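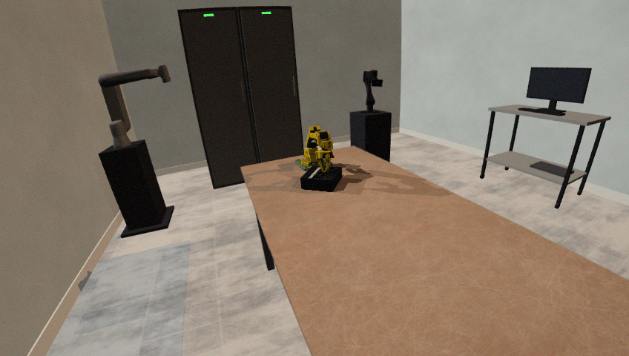 Kulturroute Lesness öffnet im August 112 Ateliers und Hofläden

Lesness. Die Kulturroute Lesness geht im August in ihre nächste Runde. Wie der Trägerverein mitteilt, beteiligen sich in diesem Jahr 112 Ateliers, Werkstätten, Hofläden und Gaststätten an der Rundfahrt, die an zwei aufeinanderfolgenden Tagen stattfindet. Der Eintritt ist an allen Stationen frei.

Die Strecke gliedert sich in vier Abschnitte, die jeweils mit dem Auto oder dem Fahrrad befahren werden können. Neu aufgenommen wurde der Abschnitt Heywood, der bislang wegen der Bauarbeiten an der Ortsdurchfahrt nicht berücksichtigt werden konnte. Dort zeigen vor allem Keramikerinnen und Drucker ihre Arbeiten, außerdem öffnet die Obstkelterei am Mühlgraben ihre Lagerräume.

„Wir haben die Anmeldefrist in diesem Jahr bewusst früher gesetzt, damit die Betriebe ihre Führungen besser planen können“, erklärte die Vorsitzende des Trägervereins, Sandra Cropper, bei der Vorstellung des Programms. Die Resonanz aus der Landwirtschaft sei erfreulich. Mehrere Höfe bieten neben dem Verkauf auch Verkostungen an, darunter Ziegenkäse, Apfelmost und eingelegtes Gemüse.

Die Eröffnung findet um 10 Uhr in der Alten Markthalle statt. Nach der Begrüßung durch Kulturreferent Naveen Kashyap wird die Textilkünstlerin Natalie Marsden in ihre Ausstellung „Bisell“ einführen — eine Reihe großformatiger Webarbeiten, die bis zum Ende der Veranstaltung zu sehen bleibt. Die musikalische Gestaltung übernimmt das Bläserensemble der Kreismusikschule.

An der vorangegangenen Kulturroute nahmen nach Angaben des Vereins 984 Besucherinnen und Besucher mit Stempelkarte teil. Die Karte liegt auch diesmal an allen Stationen aus. Wer in jedem Abschnitt mindestens einen Stempel gesammelt hat, kann sie in der Markthalle abgeben und nimmt an der Verlosung von Einkaufsgutscheinen teil.

Das Programmheft mit Übersichtskarte ist in der Tourist-Information, in den Bürgerbüros sowie in der Stadtbücherei erhältlich. Hinweise zur barrierefreien Zugänglichkeit sind bei den einzelnen Stationen vermerkt — Rückfragen hierzu beantwortet Tracey Parsons in der Geschäftsstelle des Trägervereins. Für Workshops ist eine vorherige Anmeldung erforderlich.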